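The Counter Is the Kitchen

A case for the few square feet where breakfast happens

When we bought the house on Gundgate Lane, the listing gave the kitchen two sentences. One was about the square footage of the whole place, 1314, as though the kitchen should feel grateful to be counted in it. The other said "updated counters." I remember standing there in March with my coat still on, running my hand over the marble and thinking that we'd never have a crumb on it, that we'd be the kind of people who kept a bowl of lemons out and nothing else.

We have been those people for maybe an afternoon in total. (It was the afternoon the appraiser came.)

I've been writing about houses for a good while now, and I've come around to the idea that you learn more from the back two feet of somebody's counter than from the rest of the house put together. The living room is for company. Bedrooms get a door closed on them. But the strip against the backsplash, where the things live that are too useful to put away and too homely to show off, is where a household tells you when it gets up, what it eats standing, and who reaches for what before the coffee has done its work.

Mine begins on the left with the toaster oven, a big stainless one that replaced a much smaller one I was sorry to see go. I had meant to put it in the pantry. I even had an electrician named in my phone for the purpose, ready to run a new outlet in there. Then we used it for a week on the counter and I never called him. It does the open-faced sandwiches, the leftover pizza, the single baked potato that would be a crime to heat the whole oven for, and it has become the place where the kitchen towel goes, folded over the top in a way that starts out neat in the morning and has given up by supper. The manual asks you not to keep anything up there while it's on, and the manual is right, so the towel moves to the drawer handle when we're cooking and drifts back afterward.

You might think a house with a toaster oven would have no need of a toaster. I thought so too, and gave our old one away, and lasted 6 days. A toaster oven makes perfectly decent toast if you are willing to stand and watch it. At that hour of the morning I'm not willing to watch anything. So now a plain black two-slot sits right near the big steel one, and they get along fine. One takes bagels and bread and the other takes everything with cheese on it, and that's a division of labor I would defend to anybody with strong views about single-purpose appliances. 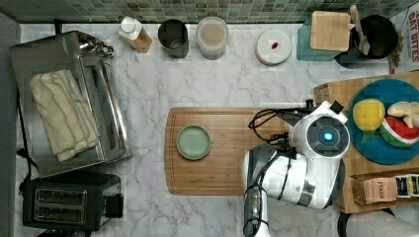 What I had to learn the slow way was how to line things up along the tile. For our first couple of years everything back there stood wherever it had last been set down, and I'd wipe the counter in little islands, going around this and around that, and the grout got a look to it. Then I wrote a piece on small restaurants and spent a morning in the kitchen at Cherkaoui, a breakfast place with a line out the door and less counter than I have at home. Everything they needed was in one row at the back, shoulder to shoulder, and the front of the counter was left entirely alone. When the cook wanted to clean, she slid the whole row forward, wiped behind it, and slid it back. It took her less time than it takes me to find the sponge.

I came home and did the same, and I've been insufferable on the subject ever since. The row changes with the season, but it always has a squeeze bottle in it somewhere, and it always has a few lidded containers, and a pot at the end with a wooden spatula standing up in it. I used to own a proper crock for utensils, a handsome stoneware thing, and we filled it with every whisk and ladle we'd been given as wedding presents until you couldn't pull one out without bringing three others along. A spatula in a black pot does me very well. The rest of them are in a drawer, where they can tangle in private.

I'm a believer in seeing what you have, too, at least for some of it. There's always one clear container in the row, and I can tell from across the room when it's getting low. The opaque ones I have to lift and shake. My mother kept a set of matched canisters in descending sizes, flour to tea, and for my whole childhood the one marked SUGAR held rubber bands. I admire a matched set in a shop. At home I seem to do better with a white one, a teal one, and whatever the last thing was that came in a good jar.

And then there's usually a package that never made it into any container. At the moment it's a bag of oat bites, shoved up in the corner, and I've stopped fighting it. Things we eat that fast don't need decanting. I once spent a whole evening pouring crackers into an airtight box with a little bamboo lid, and by the next evening the box was empty and I had one more thing to wash.

Now for the middle of the counter, which is the part I care about most. My rule, if it deserves the name, is that one board lives there all the time, flat and ready, and nothing else gets to settle. Ours is bamboo, with a groove around the edge to catch the juice when a tomato gets away from you. I bought it at Kutier, the kitchen shop downtown with the creaky stairs, after going in for a vegetable peeler. I'd had boards before, plenty of them, and they all stood on end behind something heavy. You'd want to slice one apple and it would mean moving the blender. So the apple didn't get sliced. With the board already down, I find I cook more, and I don't think I'm fooling myself about that. A plate goes down on one side to take whatever's finished, the knife work happens on the other, and a sandwich gets made without a single cabinet door being opened except the one for the bread.

The small plates deserve a word here. I'm fond of the sage green ones with a bit of a rim. They're the right size for toast, for half a sandwich, for the ends and peelings on their way to the compost, and a rim will keep a rolling grape at home. We have big dinner plates, a dozen of them, and I could go weeks without touching one. If you're setting up a first kitchen and someone offers you a full service for twelve, take it and say thank you, but go out and get yourself a stack of little plates as well.

Marble, I should say, is a demanding thing to build all this on. It's beautiful, with that soft gray wandering through the white, and it holds a grudge. Lemon juice will leave a dull spot, so will vinegar, so will a glass of red wine that sits overnight after a good party. I fretted over the first mark for a month. A contractor quoted us 463 dollars to hone and reseal the one stretch by the window, and I had the money set aside and everything, and then the holidays came along and I spent it on a roasting pan and a great deal of cheese. I've made my peace with the marks since then. The board takes most of the punishment anyway.

The tiles I wouldn't trade. They're tiny glass ones in green and gray and blue, and when we moved in I thought them fussy, and priced out plain white to replace them. I'm so glad we dragged our feet! In the early part of the day, before anyone has turned a light on, they look like the bottom of a creek. They also forgive a splatter better than any white tile I have ever lived with, a fact I offer to the people at Vonix Interiors, who told me very kindly over the phone that mosaic was on its way out.

If your own counter has got away from you, I wouldn't start by buying anything. Take it all off some slow morning and put it on the table. Wipe down the stone or the laminate or whatever you've been blessed with, and enjoy it bare for the length of a cup of coffee. Then go about your day and carry things back only when you need them. By bedtime you'll have your row. The toaster will be back before nine. The pasta machine will still be on the table, looking at you, and you can have a frank talk with it about the basement.

Ours took 2 tries. The first time I was too strict and sent the squeeze bottle to the pantry, and it was back by lunch, lying on its side as if it had never left.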